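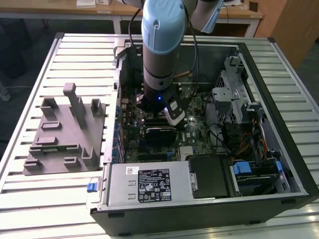 Chapter 4
Buying a Robot That Takes Things Apart

Every supplier of dismantling equipment will, sooner or later, show you a computer. It is the standard party piece of the trade, in the way that estate agents always show you the kitchen. A computer is full of parts that somebody wants back, it fits on a table, and it was put together by people who gave no thought to the day it would be undone. Look at what an arm has to cope with in a case on its side with the panel off: a bundle of orange, yellow and red power wires running towards one corner, black cables arcing over the motherboard, and an expansion card plugged in directly below the gripper. The card is the easy bit. Cables move when you touch them, and they have no fixed opinion about where they should be.

This chapter is about how to read an offer for a cell of this kind. By an offer we mean the whole bundle of promises: the arm, the gripper, the camera on the wrist, the fixtures, the software, the training day, and the telephone number that is answered until you have paid. By the end you should be able to take a supplier's brochure, strike out the adjectives and say what is left. Sometimes a good deal is left. Bring a pencil anyway.

We shall work with one offer throughout, the Zonus starter kit, as quoted to the Dullum repair and recycling works. Dullum handles old office equipment, mostly desktop machines, and wanted the reusable parts out before the rest went to the shredder. Two rival quotes, from Gatine and Lunde, come up in section 4.5, where we compare prices and discover that no two firms mean the same thing by "installation".

4.1 What the brochure said

The Zonus brochure made 3 claims that matter to us. The kit would remove expansion cards and memory "from any standard tower". It would process 100 machines between adjustments. And it could be taught a new model of computer by a person with no programming experience, in the time it takes to drink a cup of coffee. The size of the cup was not given.

Tuva Berge, who ran the trial at Dullum, wrote beside the first claim the single word "standard?" and underlined it twice. It is the best piece of reviewing in the whole file. A tower may be standard in its outer size and still have a drive cage where the arm would like to put its elbow. Latches may slide, lift, twist or snap off. If an offer does not list the cases it has been tested on, ask for the list. If the list is slow to arrive, you have learnt something already, and at no charge.

4.2 Asking for a trial

A demonstration is given by the supplier, on the supplier's machine, with an object the supplier has met before. A trial uses your objects. Dullum sent 200 towers, taken from the store in the order they stood, dust and all. Bendik Rustad at Zonus asked whether they might be sorted first. Berge replied that they might be, if Zonus cared to include a sorter in the price.

The trial agreement was signed on August 29, 2023, and the results came back in October. We print them in full in Table 4.2, including the column headed "other", which repays study. For now, note only how the agreement defined success: a part counted as removed when it came out whole, left its socket whole and reached the right tray. The supplier's own draft had stopped at "came out".

4.3 Fixtures, or the things you forgot to price

New buyers look at the arm. Experienced buyers look at whatever is holding the work still, and at where the parts go afterwards. Plates, posts, brackets and clips are cheap one at a time – and you will not be buying one. So-yul Geum, whose cost sheets we borrow in section 4.6, keeps a separate line for them and leaves it open until the end of the first year.

Before you read on

Find a brochure for any machine you might plausibly buy, even a dishwasher. Write down each claim that could be tested, and beside it the test you would use. Put the remaining sentences on a second sheet. Keep both, as you will need them for exercise 4.4, and the second sheet will be the longer one.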